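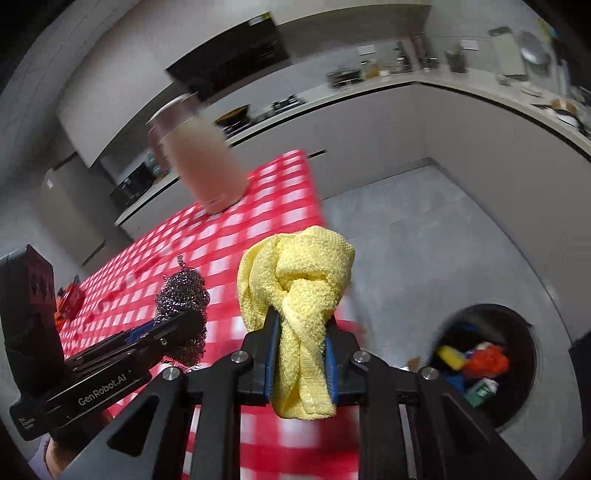 Speaker notes: feeding a lawn in a dry spring
13 June 2020
By the Stutby Lawn Group

Start with the rain. May was very dry at Trakenmont and the grass stopped growing.

Don't feed dry turf. Wait for a good soak, then spread at half rate.

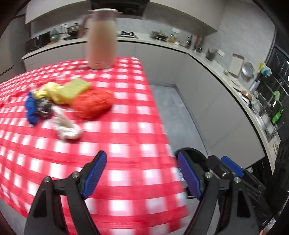

Cloths, sponge and scrubber on a checked tablecloth.

Next, mowing. Raise the blades a notch and leave the clippings. Our trial plot took 494 litres of water, the unfed one 629. 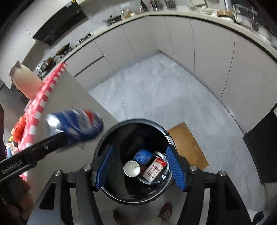 Page last changed: 13 June 2020

Take questions on moss. Spare handouts are by the door.

Related
Moss and shade at Fontana
Choosing a spreader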